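Codlow starts paying its housework crew by the shift as the grippers come in

Fri 5 October

I went over to Codlow this week expecting to write about robots, and I came home with a notebook full of trousers. Trousers, pillowcases, a long argument about the right way to fold a fitted sheet (there is no right way, I am now sure of it), and one very good bowl of noodle soup that I was told I couldn't leave without.

Some background if you haven't been following. Codlow is the home services outfit that does cleaning, laundry and mending visits out in the Drunwood neighborhoods. Since February, part of the crew has been doing the same chores with a gripper in one hand, recording how the work gets done so that the machines being built by Jafri can learn from it. The news this week is that the trial is over and the thing is permanent. Fourteen people are on the recording roster starting Monday, and they're moving off the old per-visit rate and onto a flat shift rate, which the crew had been asking for pretty much from the first week.

The reason is simple enough once you've watched for an afternoon. Everything takes longer! A person who can put away a pile of clothes while talking on the phone and looking for her keys suddenly has to do it with two plastic fingers, and the fingers don't feel anything. You pinch, you miss, you pinch again. Under the old rate every one of those misses came out of your own pocket, and people were rushing, and rushed recordings got thrown out, so they did the visit over for nothing. That was the part that made everybody mad.

Tài Ngô has been with Codlow a good while and runs the Drunwood roster now. I asked him what changed for him personally and he said his Saturdays. He used to fill in whenever somebody canceled, and with shifts he knows by midweek who is going where. He also spends a lot less of his day on the phone with the office fighting over visits that didn't count. He still goes out on jobs himself, mostly bedrooms, because he says he'd lose the knack otherwise. I tried the gripper at his place and I can report that I do not have the knack. I chased one sock across a table for so long that his mother left the room.

So, the numbers, which I promised a couple of you. A shift is up to seven recorded chores, with breaks in between that now count as paid time. Each person also gets 56 paid hours of training in the first stretch, and that's new too, as people had been learning on their own time or from whoever was free. Codlow says it wants 600 finished recordings out of Drunwood before it takes the roster anywhere else. A chore that gets rejected is still paid. I asked about that one twice to be sure, and yes, still paid, as long as you were on shift and did the job.

What the new deal leaves alone is the bit I'd want to hear more about if I were on the crew. There is no promise in it about what happens to the regular visits once Jafri has a machine it's happy with. The company line is that a machine doing laundry in real homes is a long way off, and after my sock I believe them, but a long way off is a funny thing to plan a mortgage around. A few people told me they'd like something in writing about hours. A couple of others said they really don't think about it, the money's steadier and they like the work. One woman said her wrist hurts less now that she isn't racing, and that she'd take that over any piece of paper.

There's also the matter of whose home it is. Families have to agree before anyone records there, and they can say which rooms are off limits. Some have said no, and those visits go on the old way with two bare hands and a laundry basket. Codlow told me that saying no doesn't change your price or your place on the schedule. I'll be checking back on that with a few households, so if you're one of them, write to me.

One small thing that stuck with me: the crew talks about clothes differently now. Jeans are easy, they said, because they stay where you put them. Silky covers are awful. Anything with elastic at the ankle gets a groan. They've started trading tips in a group chat, where to pinch first, how far to pull before you let go, and the chat has gotten so busy that the trainers from Jusemau (who run the paid sessions) have asked if they can read along. The crew is still thinking it over. I hear the feeling is that tips worked out on your own kitchen table ought to be worth something, and I'd expect that to come up at the next pay talk.

New shifts begin Monday, and the sign-up sheet for the training sessions is at the Drunwood office until they're full. Comments are open as usual.

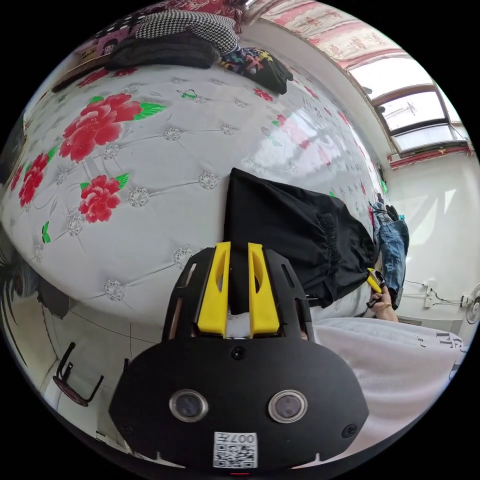
Hưng Cao wrote in to say that the flat rate is fine as far as it goes, but that travel between homes is still unpaid, and on a day with three addresses at opposite ends of Drunwood that eats up most of what the new deal gives you. He'd like to see me ask Codlow about it next time.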